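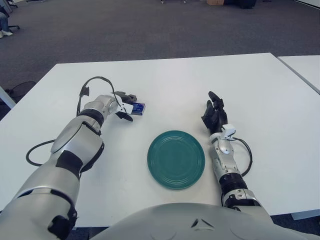
Teleoperated demonstration

Teleoperated demonstration is a way of getting a robot to do a job by having a person do it first through the robot's own arms. The operator steers the machine from a distance, usually with gloves, hand controllers or a matching pair of small arms, while the robot records its joint positions and what its cameras see. The recordings are then used to train a control program. A related method, hand guiding (also called kinesthetic teaching), has the person take hold of the arm and move it directly.

Both are often sold as "teaching," a word that promises more than the methods deliver. A recording holds the motion and the sensor readings. It does not hold the reason for the motion, and the program has to guess at that from many examples.

Method

A session is broken into short attempts called episodes. Tabletop work is the usual starting point: a plate, a small packaged item and two hands are enough for a pick-and-place task. The objects are put out, the operator carries out the task, and the objects are moved before the next attempt. Failed attempts may be thrown out, kept as they are or labeled as failures. Published reports do not always say which, and this makes their success rates hard to compare.

Hand guiding suits simple arms with grippers. It works poorly for a two-armed robot with fingered hands, as one person cannot easily pose two arms and all the fingers together. Remote control gets around this at a price. Many setups give the operator little or no sense of touch, so grip force is judged by eye.

Claims and criticism

The Priruseck trial is often cited in favor of the method. Its authors trained a two-handed robot on 252 episodes of a table-setting task and called the result "general." Sadia Minhas, reviewing the work, pointed out that every test used the same table and the same plate as the training set. A repeat at Sturnham with a different table height finished the task in 6 of 100 tries.

The Awan group answered that the cure was more data, and raised its own set to 800 episodes. Results improved on the original table. Whether they improved anywhere else was not tested.

Syafiqah Gunawan has argued that operator skill is the larger problem. New operators hesitate, overshoot and regrasp, and a program trained on their episodes may copy the hesitation along with the task. In a talk given in May 2024 she asked that training hours for operators be reported with every data set. Few groups have done so.

Cost is also commonly left out. Figures for robot labor saved seldom include the wages of the people who recorded the episodes.

See also

Hand guiding
Imitation learning
Narkmont episode format
Remote manipulation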